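Ocampo Textile Notes
Thursday, November 11, 2021

Linen closet week. Everything came off the shelves and I'm going through it one pile at a time. Thread as I go.

Sheets first. Kept two sets per bed, the rest are bagged for the Enholm drop-off. They take sheets with stains but not with holes, so check the corners.

Fitted sheets I no longer fold. I roll them and put them inside their own pillowcase. Looks fine on the shelf.

Blankets are harder. The big black-and-white check is too bulky to fold in quarters — thirds the long way, then in half. It still takes up most of a shelf.

Small stuff next. I fold these into rectangles that can stand on edge, same as the red one.
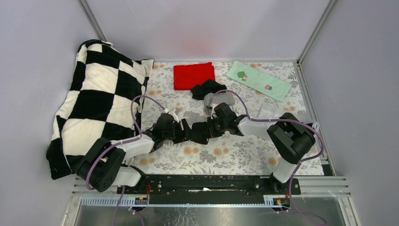
Mint-green towel with the little tree and fruit on it stays in the kitchen drawer. Too cheerful for the rag bag.

The black cloth is going in with the darks before it goes anywhere. Black shows every bit of lint.

Replies are asking about bins. Mine are from Bisance, bought in May. The lids are stiff but they stack.

Weighed the donation bags on the bathroom scale because Enholm asks for it on the form. 91 pounds, mostly sheets and old bath mats.

Towels tomorrow. I still need to find the other half of the beach set.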